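7/27/23

Bench notebook, D. Saliba
Low cabinets in the open office, Bulley floor: hardware check, shelf check, re-filing of binders

Carrying on from the previous entry. The remaining item on the list is the low cabinet by the long desk row. Same procedure as for the others: open, inspect the hinges, clear the shelf, measure, refile, close, check the gap. Notes are in the order I did them, including the parts I had to redo.

Cabinet data

Width over the top: 1000 mm. Interior shelf, measured wall to wall along the front edge: 844 mm. Depth of shelf: 350 mm. I took the shelf width twice as the first reading was off a tape with a bent hook. Second reading with the steel rule and a stop block. Use the second. The first is crossed out on the paper sheet and should not be copied into the spreadsheet.

The supplier drawing (Gandard, low storage, revision with no letter) gives the shelf as one millimeter wider. Either the drawing is nominal or the side panels on ours were swapped for thicker stock at some point. I have no strong view. It does not affect the binders but it does affect anyone ordering a replacement shelf, so order to the measured figure.

Top

Wood, light oak color, in two panels with a straight seam between them. Ran a fingernail along the seam in both directions. No catch left to right. Slight catch right to left in one place near the front, a fraction of a card thickness. A business card does not go into the seam anywhere. A sheet of 80 g paper does, for a few centimeters, toward the back. Left alone. If it opens further in winter when the heating is on, the panel connectors underneath are the first thing to look at.

The level was put on both panels, long axis and short axis. Bubble inside the lines in all positions. No shimming done.

Hinges

Checked by opening the door to its stop and lifting at the free corner. Movement at the corner was small but could be felt. Traced it to the mounting plate screws and not to the hinge arm. Tightened by hand with the short driver, a quarter turn on the upper ones, slightly more on the lower. Do not use the powered driver on these – the board is soft around the screw holes and two of the earlier cabinets were stripped that way before I started keeping this log.

After tightening, lifted again. No movement I could feel. Reveal along the top edge of the door is even by eye. Did not bother with feeler gauges.

Hinge cycles: Hà asked whether we should be estimating remaining life. The working figure we have been using in this log is 3000 openings before a re-tighten, which came out of our own tally on the first cabinets and is not a manufacturer number. This one gets opened a lot less than the ones near the printer. Put it on the same interval anyway to keep the sheet simple.

Shelf

Shelf is wood and spans the back of the compartment. Pressed down at the center with one hand, then leaned on it. Deflection not measurable with what I had on me. Shelf pins seated. One of them turns freely in its hole but does not pull out. Noted, not fixed.

Open space under the shelf down to the carpet. The carpet pile is a little high against the bottom of the door swing in the neighboring cabinet and drags there. Checked for the same fault on this one, with the door swung through its full travel twice. No drag.

Filing

Rule agreed with Hà last week: folders lie flat on the upper shelf, toward the back. Binders stand upright, spine out. The reason for writing it down again is that the last three cabinets came back with binders lying on top of folders, and the folders take a set from the ring mechanism and then do not close.

The navy folder goes flat at the back of the shelf. It is the Pravville set (delivery notes and the floor plan with the desk positions). The blue binder is the inspection record for the cabinets and goes in upright with the label readable without pulling it out.

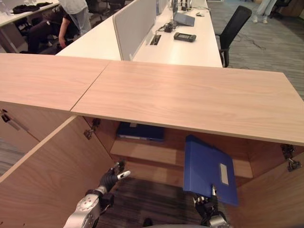
Low cabinet with door open. Navy folder on shelf, blue binder at the opening.

Binder has a small white label on the cover. Hà would like the same text repeated on the spine, since the cover is not readable once the binder is in place. I agree. Label stock is in the drawer with the tape guns. Suggested text: cabinet log, floor name, year. No cabinet numbers on the label, the numbering has changed twice and will change again.

Clearance check, binder upright: slides in without touching the underside of the top. Clearance check with the binder tilted: the upper corner can touch if it is brought in at a steep angle, so bring the bottom edge in first and then stand it up. Tried it both ways. Bottom edge first is also easier on the hinge side, where the open door leaves less room for a wrist than you would think from looking at it.

The folder was the slower of the two. It has to go back far enough that a standing binder in front does not push on it. With the shelf depth given above there is room, but not a lot of it if the folder is placed with its long side running front to back. Long side parallel to the back panel is the correct way. I had it wrong on the first try and the binder sat proud of the shelf edge. Took both out and started over.

Comparison with the earlier cabinets

Same model, same hinge type as far as I can tell without taking one off. Differences worth recording:

Printer side: door reveal uneven, lower hinge replaced, spare now used up. One more spare to be ordered.
Window side: top panel has a cup ring that does not come out with plain water. Not a mechanical problem.
Middle: carpet drag as described. Needs either the door raised on the hinge adjustment or the pile trimmed. I would raise the door. Hà would trim the pile. Not settled.
Desk row (this entry): no faults other than the loose pin and the screws, which are now tight.

Side note on the desks

While at the desk row I looked along the gray fabric divider that runs down the middle of the white desks. I had expected it to lean, as the one on the floor below does. Sighted along the upper edge from one end and it looked straight enough. Did not touch the clamps. If someone does want them checked, that is a separate job and should get its own page.

Materials used

Short driver, cross tip. Steel rule, 1000 mm. Stop block. Small level. Soft cloth for the top. No spare parts consumed. No adhesive used anywhere, and none should be – the last person who glued a shelf pin cost us a side panel.

Open items

1. Spine label for the blue binder. Mine.
2. Loose shelf pin. Try a sleeve before replacing the pin. Mine, low priority.
3. Order hinge, one piece, through Gandard. Quote the shelf width at the same time and ask why the drawing differs. Hà.
4. Carpet drag on the middle cabinet. Both of us, needs a decision.
5. Copy measured dimensions into the spreadsheet. Second reading only.
6. Repeat hinge lift check in August.

Added later, same day

Item 5 done. The spreadsheet had the depth and width columns swapped for the printer-side cabinet, so that one is corrected too. Check the window-side row before relying on it, I did not have the paper sheet for that one at my desk.

Hà came back on item 3: Gandard wants the part number off the hinge cup. It is stamped on the inside and can be read with the door fully open and a flashlight held low. Will read it off when I do the pin.

D. Saliba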